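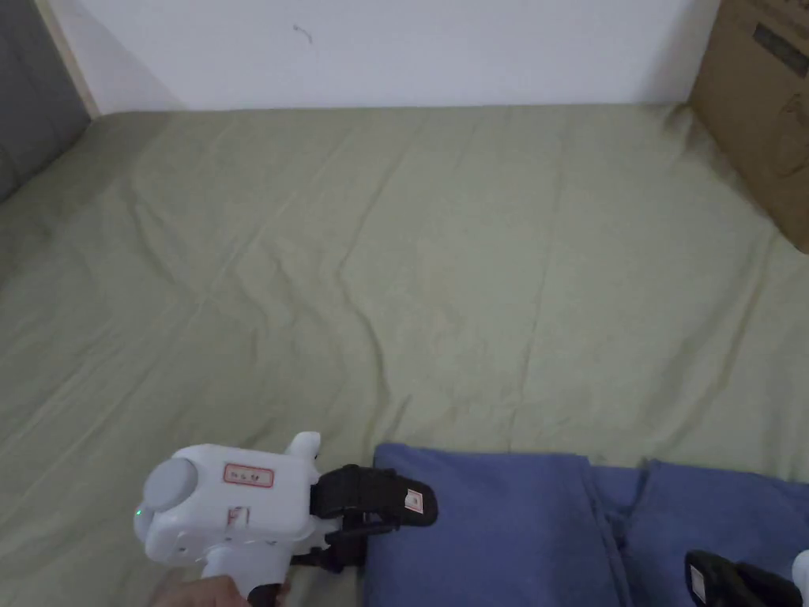 Sewing diary: the coat gets its lining

December, just gone ten at night, and I have thread all over my socks. I don't care one bit because the lining is IN!

I'd been putting it off since I finished the shell. The outside is the charcoal wool I bought at the mill shop in Pirthorpe, and I loved every minute of cutting it. Lining is another matter. It slides about, it frays if you breathe near it, and I've never had one hang properly at the hem. My last attempt (the brown jacket, we don't need to go over it again) pulled up at the back every time I lifted my arms.

So this time I did as I was told. Nélida Valdebenito gave an evening class at the Duvedley library last month and spent nearly all of it on linings, and I came home with five pages of notes in terrible handwriting. Her big thing is the pleat down the centre back. I'd always made mine far too mean. She has you cut the back lining on the fold with a good 2 cm extra, tack the pleat closed at the neck and waist, and leave the tacking in until the very end. I tried the coat on tonight and reached for the top shelf in the kitchen, and nothing pulled. I did it again just for the pleasure of it!

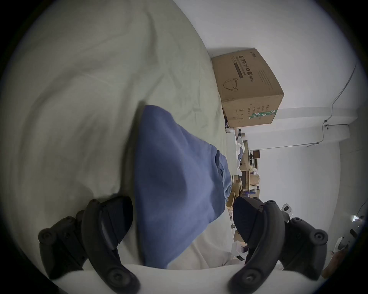 The sleeves took two goes. First time round I managed to twist the left one, so that it came out of the cuff like a wrung flannel, and I had to unpick the lot and have a biscuit. Second go I pinned it with the coat inside out and my arm down the sleeve, which felt ridiculous but worked beautifully.

The pattern is the Woltero, by the way, the long version with the shawl collar. The instructions skip over bagging the lining in a single paragraph, so I'm very glad of those notes. I've also used nearly all of my 300 m reel of grey thread, and I still have the hem to catch down by hand.

Buttons next! I've got my eye on the horn-coloured ones in Echeverría's window, though they may be a touch too big for the buttonholes I've marked. I'll take the coat in with me and hold one up against it. If they don't suit, there's always the tin under the stairs, and Mum's old navy ones would look rather nice against the charcoal.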